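# The Cirkach see-through tub

I've sold boxes and bins of one sort or another for years, and I still get a bit excited when a plain one comes along that does its job properly. The Cirkach is a rectangular tub in cloudy white plastic, with slightly rounded corners and a good thick rim. No lid, no wheels, no clever folding bits. You put things in it and you can find them again!

I took one home in August to see how I got on before ordering a proper batch for the shop. It started out as a fruit tub on the worktop, then it got borrowed for play food, then for the odds and ends that collect in the kitchen drawer, and by the end of the month I'd bought three more (at full price, I might add, as my own shop doesn't let me off).

The rim is what I'd point you to first. I've had cheaper tubs where the edge digs into your fingers as soon as there's any weight in them, and you end up carrying them from underneath like a tray. With this one you can grab a side in each hand and go. It also makes the top edge nice and stiff, so the sides don't bow out when you fill it with apples.
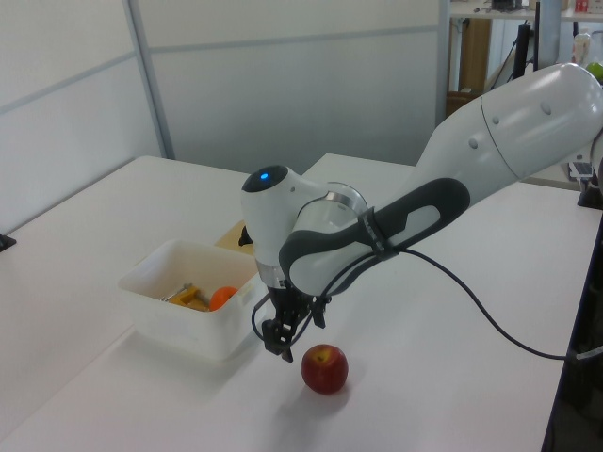

The other thing I like is the cloudy plastic. A fully clear tub shows every scratch and every crumb, and a solid white one means lifting things out to see what's at the bottom. Cloudy sits in between – you get the colour of what's inside, which is enough to tell the oranges from the lemons across the kitchen, and it still looks tidy on a shelf.

## Using it and washing it

Warm water and washing-up liquid, then leave it upside down to drain. I keep mine out of the dishwasher. I did put one through by mistake and it came out fine, but I wouldn't make a habit of it. If you're using it for fruit, pop a folded tea towel in the bottom and your pears will thank you.

Sticky labels come off cleanly if you soak them first. Marker pen doesn't, so please don't ask me how I know.

## Cirkach or Plesato?

I get asked this a lot. The Plesato is deeper and has a clip-on lid, so it's the better pick for the loft or under the bed. For anything you reach into every day I'd go for the Cirkach – less faffing about.

## Ordering

- Product code: Karico 1141
- Sold singly or in a carton of 25
- Orders placed before noon go out the same day
- Returns within 29 days, unused please

Cruickshank lids don't fit this one, sorry. I've tried.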